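Can a machine do my chores yet? Notes after one year of asking

Every October I clean the drawer. People who have been in my kitchen know which one. It has screws from furniture I no longer own, two keys without a door, clothes pegs, batteries which may be good or may be dead, and small plastic parts that I am afraid to throw away because surely they belong to something. I put everything on a newspaper, I sort it into jars, and by spring the drawer is again the same.

This year, while I was sorting, I had the same question as every year, only stronger: why am I still doing this by hand? We have machines which write letters and drive cars. I cannot buy a machine which takes a clothes peg from a pile of screws.

I am not a robotics engineer. I worked for nine years in a packing shop in Zalberg, and now I do the purchasing for a smaller firm, Stoduvby, where we make fittings for window shutters. So I see the question from two sides, from home and from the shop floor, and I want to write down what I think at the moment. Maybe next year I will be ashamed of it.

At home

I own a robot vacuum cleaner. I like it and I also do half of its work. Before it starts I lift the chairs, I pick up the cables, I fold the corner of the carpet under. Then it cleans very nicely the floor that I prepared. My mother would say that I have got a guest and not a helper.

The dishwasher is a better machine, and I think it is interesting why. It does not try to wash dishes the way I wash them. Somebody put the water in a closed box and gave the human the difficult part, which is to put a soup bowl next to a cheese grater so that both become clean. Loading the dishwasher is the real chore in my home, and this part did not change since I was young.

Laundry is the same story. Washing was solved long ago. Drying, more or less. Folding I still do on the bed in the evening with the radio on. I have watched many videos of robots folding towels, and they fold well, but I always look at the corner to see if it says that the video is played faster. Very often it does. A towel is also a kind thing to fold. I would like to see a fitted sheet, or a child's tights.

At work

On the shop floor it should be easier, and it is, as long as everything comes in the same position. We have one machine, a Clavach feeder, which takes shutter pins and puts them into trays of 333. It is older than some of my colleagues and it almost never stops. But it does not know what a pin is. If a washer falls into the bowl, the machine jams, and a person goes with a magnet on a stick and takes it out.

What we do not have is a machine for the gray boxes. I mean the boxes at the end of the line where all the mixed parts go: good ones, bent ones, parts from another order, a piece of foam. A person sorts them. We measured it in spring, because the boss wanted to know, and in one shift she sorted 1471 pieces. She talked on the phone with her sister for part of that time.

Then we asked for an offer. The company that came to us was polite and did not promise too much, which I respected. They told us a robot cell could do 900 pieces in the same shift, if we first took out everything shiny, everything flat and everything that sticks together. I asked who will take it out. They laughed a little and I laughed too, and we did not buy.

Why picking things up is so difficult

I read a lot after this, mostly in the evenings, and I try to explain it in my own words. A robot arm is very good at going to a place. It goes to the same place all day and does not get tired in the shoulder, as I did. The difficulty is at the last centimeter. Where exactly is the object, which side of it is free, what happens when the fingers close? My hand answers this without me. When I reach for a screw and my finger touches a clothes peg first, I have already moved over before I notice it.

Also there is the wall problem, as I call it. Take one object in the middle of an empty table, and almost every modern system will lift it. Push the same object against the side of a box and it becomes a different task. The fingers need space, and the wall is in this space. In my drawer everything is in the corners. I think things like corners.

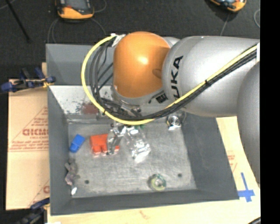 A KUKA arm with its gripper down in the tray. The orange-red block is almost touching it, and the small gray-purple things are over by the wall.

I looked at this one for a long time, more than at the towel videos. It is closer to my drawer and to our gray boxes. The tray has sloped sides, and I wish our boxes had them too, because with a straight wall you have no chance to come from the side. The block with the notches I would trust a machine to take. It is big enough and you can see well where it begins. The little gray-purple ones in the corner I would not bet on. When I think of my own fingers there, I would first pull one away from the others and only then pick it up, and this makes two movements, and somebody must decide that two are needed.

I liked also the clamps on the boards. Our own test bench at Stoduvby is held with clamps in the same manner, and we are also going to make it properly one day.

So, yet or not yet?

For the shop floor I say: partly. If you can pay for it, and if you can bring order before the machine, it will help you. I have asked for a new offer from another supplier, Cho, and they want to see 3 of our boxes, filled as they really are. I will send them without cleaning anything, including the foam.

For the home I say not yet, and I say it with some sadness. I am fifty-eight, and my thumbs hurt after the drawer. I would pay good money for a slow machine. It could take the whole night for one jar, I am asleep anyway, as long as it does not wake me up and does not eat the keys.

If you have tried something at home which really picks up small things, please write to me in the comments what it was and what it could not do. The second part interests me more. The drawer is now clean, and this morning I already put a battery in it.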